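Re: [modthorpe-kitchen] dishes for the June lunch

On 2022-05-10, Mateja Bošković wrote:
> Do we have enough bowls or should I order more?
> Also who is bringing fruit. Last time we ran out by noon

Bowls fine I think, 10 of the deep grey ones in the cupboard, plus the small blue. Big oval plate is for the fruit, pls don't stack anything on it. Snacks stay in thier wrappers, one grey bowl per table.
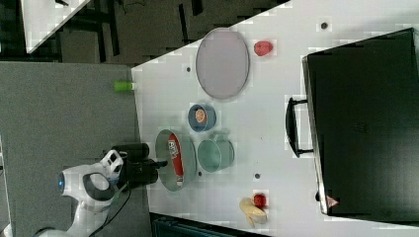
Do the cups need to be washed before the lunch?
Rinse them the night before and leave them upside down on a towel.

Bananas I can get, 4 bunches. Someone else do the small red fruit, I'm at Skidosance til late. Budget is 200 for everythign so go easy.

M., can you reply to the list, not just me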